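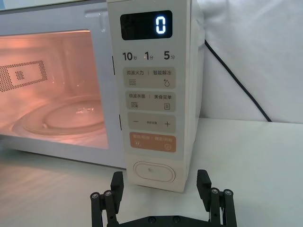 홈 > 읽을거리 > 짧은 소설

이 사이트는 쿠키를 사용합니다. 계속 이용하시면 쿠키 정책에 동의하신 것으로 봅니다. [동의] [설정]

불 놓는 철

트릭콤 습지의 갈대는 해마다 삼월에 태운다. 겨울을 난 묵은 갈대가 허리까지 차올라 햇빛을 막고, 그 밑에서 새순이 올라오지 못해 노랗게 뜨기 때문이다. 할머니 때는 바람 없는 아침에 어른 몇이 나가 불을 놓고 점심 전에 들어왔다고 한다. 지금은 서류를 낸다.

서류는 모두 서른두 장이다. 첫 장에는 태우려는 면적을 적고, 둘째 장에는 태우려는 이유를 적고, 셋째 장에는 태우지 않을 경우의 대안을 적는다. 나는 작년까지 셋째 장에 '없음'이라고 썼는데, 군청에서 전화가 와서 없음은 대안이 아니라고 했다. 올해는 '기다림'이라고 썼다. 통과됐다.

군청에서 나온 생태 담당관은 장화가 새것이었다. 그는 둑 위에 서서 습지를 한참 내려다보더니 저 갈대밭에 지금 무엇이 사느냐고 물었다. 나는 개개비는 아직 남쪽에 있고, 고라니는 제 발로 걸어 나갈 테고, 들쥐는 땅속으로 들어갈 거라고 대답했다. 담당관은 들쥐의 의사를 확인했느냐는 듯한 얼굴로 나를 보았다.

"거미는요?"

거미 생각은 못 했다. 할머니도 거미 이야기는 한 적이 없었다.

"거미는 알로 겨울을 나는 게 많지요." 그가 수첩에 무언가를 적으며 말했다. "갈대 줄기 안에서요."

그래서 우리는 습지를 둘로 나누기로 했다. 서쪽은 올해 태우고 동쪽은 내년에 태운다. 거미는 그사이에 알아서 이사를 해야 하는데, 그 통보는 누가 하는지 서류 어디에도 칸이 없었다.

경계를 따라 갈대를 베어 방화선을 내는 데 꼬박 나흘이 걸렸다. 방화선의 길이는 1253미터였다. 내가 잰 것이 아니라 '데바디가'라는 측량 회사가 잰 것이다. 그 회사는 젊은 사람 둘을 보내 이틀 동안 습지를 걷게 하고, 지도 한 장과 청구서 한 장을 남겼다. 지도에는 내가 평생 '움푹한 데'라고 불러 온 곳이 '제3저지'로 적혀 있었다. 제1저지와 제2저지가 어디인지는 지금도 모른다.

불을 놓기로 한 날 아침, 바람이 없어야 하는데 있었다. 우리는 둑 위 농막에 앉아 기다렸다. 이웃 논의 영감이 보온병을 가져왔고, 소방서에서 나온 두 사람이 물차 옆에서 하품을 했고, 담당관은 풍속계를 들고 십 분마다 밖으로 나갔다. 돌아올 때마다 그는 고개를 저었는데, 세 번째쯤부터는 조금 즐기는 것 같았다.

"옛날엔 저런 거 없이도 했어." 영감이 말했다.

"옛날엔 어떻게 아셨는데요?" 소방서 사람이 물었다.

"담배 연기를 봤지."

"담배는 끊으셨잖아요."

영감은 잠시 생각하더니 그래서 요즘은 모른다고 했다.

열 시가 지나자 바람이 잤다. 담당관이 풍속계를 들여다보고, 손가락에 침을 묻혀 허공에 세워 보고, 다시 풍속계를 들여다보았다. 그러고는 나에게 고개를 끄덕였다. 나는 그날 처음으로 그가 조금 마음에 들었다.

불은 맨 처음엔 늘 한심하다. 토치를 대면 마른 잎 몇 장이 오그라들며 연기를 내고, 이게 될까 싶은 시간이 잠깐 있다. 그러다가 갈대밭이 숨을 한 번 들이쉰다. 그다음부터는 내 일이 아니다. 불은 바람이 오는 쪽을 향해 천천히 기어갔다. 줄기 속에 갇힌 공기가 터지느라 콩 볶는 소리가 났다. 영감은 모자를 벗고 서 있었다. 예의를 차린 것인지 머리가 더웠는지는 묻지 않았다.

고라니 한 마리가 정말로 걸어 나왔다. 뛰지도 않았다. 방화선을 건너 동쪽 갈대밭으로 들어가기 전에 우리 쪽을 돌아보았는데, 작년에도 이러더니 또 시작이냐는 눈치였다. 담당관이 수첩에 '고라니 1, 자진 이동'이라고 적었다.

정오가 조금 지나 불은 물가에서 저절로 꺼졌다. 서쪽 습지가 온통 검었다. 검은 바닥에 그루터기만 삐죽삐죽 남아서, 면도를 하다 만 턱 같았다. 길을 지나던 차가 둑 옆에 서더니 창문이 내려가고, 어쩌다 이런 일이 났느냐고 묻는 목소리가 들렸다. 나는 일부러 그랬다고 대답했다. 창문이 도로 올라갔다.

그날 저녁 군청 게시판에 글이 올라왔다. 제목은 '트릭콤 습지의 죽음'이었고, 저녁밥을 먹는 사이에 조회 수가 2000을 넘었다. 우리 마을 인구를 생각하면 기르는 개들까지 읽은 모양이었다. 댓글에는 내가 땅을 '클루카우'라는 리조트 회사에 팔아넘기려 한다는 말도 있었다. 나는 그 이름을 그때 처음 들었다. 혹시나 해서 일주일쯤 전화를 기다렸지만 오지 않았다.

사월 초에 비가 이틀 내렸다. 나는 일이 있어 며칠 못 나가다가 느지막이 둑에 올라갔다. 검은 땅 위로 붉은 기가 도는 순이 손가락만큼씩 올라와 있었다. 촘촘해서 발 디딜 데가 마땅치 않았다. 물이 고인 움푹한 데, 그러니까 제3저지에는 도요새 몇 마리가 내려와 긴 부리로 진흙을 찌르고 있었다. 동쪽은 아직 누런 갈대가 작년 얼굴 그대로 서 있었다.

담당관이 먼저 와 있었다. 근무 시간은 아니었던 것 같고, 장화는 이제 남들 것처럼 지저분했다. 그는 쪼그려 앉아 타다 남은 줄기 하나를 들여다보고 있었다.

"뭐가 있습니까?" 내가 물었다.

"거미요."

나도 옆에 쪼그려 앉았다. 그을린 그루터기와 새순 사이에 줄이 하나 걸려 있고, 깨알만 한 것이 그 가운데 붙어 있었다. 우리는 그것을 꽤 오래 보았다. 동쪽에서 건너온 것인지 타고도 살아남은 것인지, 그는 알 수 없다고 했다. 나는 수첩에 어떻게 적을 거냐고 물었다.

그는 주머니를 더듬더니 수첩을 두고 왔다고 했다.

유월이 되자 갈대는 내 키를 넘었고 개개비가 밤낮으로 시끄러웠다. 게시판에 '트릭콤 습지의 기적'이라는 글이 올라왔다. 조회 수는 열한 번이었는데 그중 네 번은 나다. 며칠 뒤 군청에서 우편물이 왔다. 내년 동쪽 소각 신청서였다. 올해부터 양식이 바뀌어 한 장이 늘었다고 했다. 맨 뒷장을 펴 보니 표가 하나 있었고, 표 위에는 '거미류 사전 고지 방법'이라고 적혀 있었다.

나는 연필을 깎아 놓고 사흘째 그 칸을 보고 있다.

함께 읽을 만한 글
베로로 고개의 마지막 염소
둑을 지키는 법
가뭄에 대하여 우물이 한 말
억새와 이웃이 되는 일
물꼬 싸움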